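Teaching by hand in Mollport

The software at Privora's Mollport workshop starts with people. Operators hold a gripper in each hand and do the job themselves, and the recordings go to the planning team. Marjatta Halonen runs that team. She wants 200 good recordings of a task before she will train on it.

Her present worry is clear plastic. A see-through plate throws back the lights, and the perception code, which is called Plirkach, can take a bright streak for an edge.
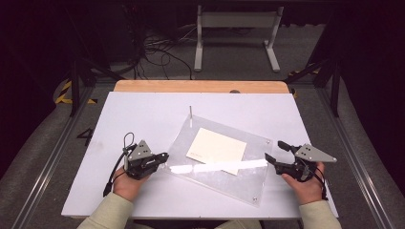

Yoga Kusuma wrote the part that deals with this. It compares each view with the ones before it and drops any edge that moves when the camera moves but the plate does not. In May the old version lost the plate in 35 recordings out of 727. The new one lost it in 4.

Control is the slower job. The planner still treats both hands as equals, while most people steady with one and work with the other. Halonen's group is now adding a label for which hand leads, and Kusuma is rewriting the playback tool so the label can be checked by eye.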